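Home > Open Research > Food & Behaviour
2 comments · 14 shares

4.2 Does plate colour change how much people eat?

The claim that blue tableware curbs appetite is repeated far more often than it is tested. 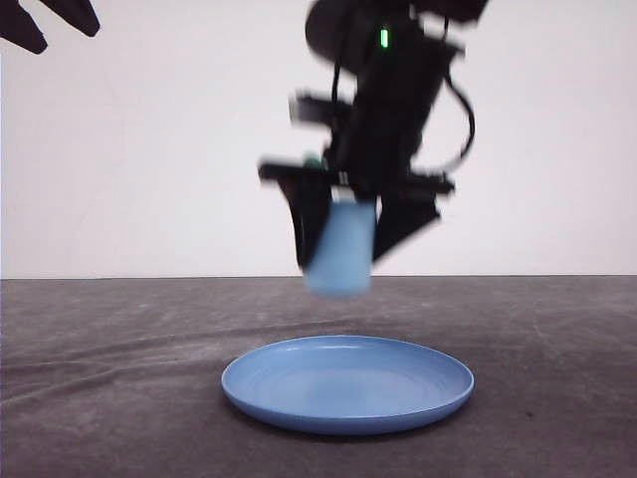 Figure 3. Round blue plate and light blue cup.

Bhuiyan's survey drew 645 replies, but only 269 came from people who had eaten from a coloured plate that week – the rest were guessing. We are not persuaded by the Plestgate canteen data either. Portions there were served by staff, who knew the aim of the study. Benítez reports a small drop in leftovers across 503 meals, yet her menu changed in October, halfway through. We would want that repeated before anyone buys new crockery.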